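Zelletti Open Sorting Bin, Large, Dark Grey

Home > Storage and Sorting > Open Bins > Large

Product code: 146
Sold singly or in sets of two
Availability: in stock

The Zelletti Open Sorting Bin is a rectangular, open-topped container for the temporary holding of mixed household articles. It is supplied to nurseries, training kitchens, charity shops and community centres, and to any establishment in which small objects are gathered from several places and must be kept together until they can be returned to their shelves. The bin has no lid, no compartments and no inserts. It is intended to stand on a table during use and to be carried to a cupboard at the end of the day.

General description

The floor of the bin is wide, so that articles may be laid beside one another and seen at a glance. The side walls slope outwards towards the rim. A bowl or cup that has rolled to the edge can therefore be lifted out without difficulty, and a cloth can be passed along the whole of the inside in one movement. The dark grey colour was chosen by Stomolari, who are responsible for the design of the Zelletti range, after customers reported that pale articles were easily overlooked in the earlier white version. Brightly coloured objects also show clearly against it.

The bin is made in one colour and one size only. Customers who require a smaller container are referred to the Zelletti Half Bin, which has the same wall profile and may be placed inside the large bin for storage.

Suitable contents

The bin is suitable for dry, unbreakable or sturdy articles of the kind found in a kitchen, playroom or cleaning cupboard: bowls, beakers, play food, dusters, brushes, wooden spoons, pegs and similar goods. It is not intended for food that is to be eaten, for liquids, or for knives and other sharp tools. Glass and fine china should be kept in a padded container.

Fluffy dusters and hand brushes may be placed in the same bin as play articles during sorting. They should be shaken out beforehand and stored apart from them afterwards. Establishments that look after children under two are asked to keep a separate bin for cleaning articles.

Placing the bin

The bin should stand on a level surface, with its whole base supported. Where tables are pushed together, please check that the tops are of equal height, as a raised joint beneath the base will cause the bin to rock. On carpet the bin may be set down directly, but it should be lifted and not dragged.

A gap should be left between the bin and the edge of the table on the side at which people will be working. Children generally find it easier to sort from the long side – the far wall is then within reach.

Care and cleaning

Wash by hand in warm water with a mild washing-up liquid, rinse and leave to dry upside down. Scouring powder will dull the surface. Marks left by crayon or felt pen can usually be removed with a damp cloth if they are treated on the same day. Bins should be fully dry before they are stacked.

Stacking and storage

Up to 7 empty bins may be stacked inside one another. Loaded bins must not be stacked. Stacks should be kept at floor level, away from radiators and direct sunlight.

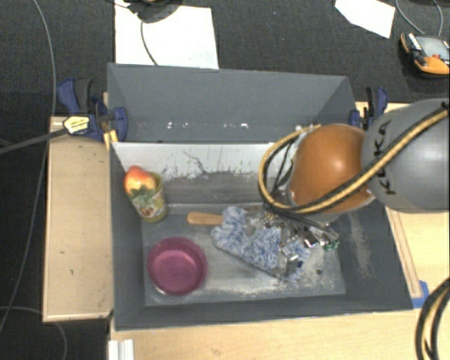
Trorkuvel: "We tip everything in at four o'clock and the children sort it from there. Play fruit in one pile, cups and bowls in another. The bin does its job, although I would have liked handles on the short sides, and a lighter colour would suit our room better."

The request for handles has been passed to Stomolari. A lighter colour is not planned at present.

Ordering and delivery

Orders may be placed through this page or through Agbeko, the distributor for schools and public bodies. Agbeko accepts official purchase orders and issues invoices after delivery. Orders of 13 bins or more are sent on a pallet, and the customer is asked to confirm that there is access at ground level. Smaller orders are sent by parcel carrier.

Unused bins may be returned in their original wrapping. Please quote the product code on all correspondence.

Related items

Zelletti Half Bin, dark grey
Zelletti Label Holder, clip-on
Zelletti Stacking Trolley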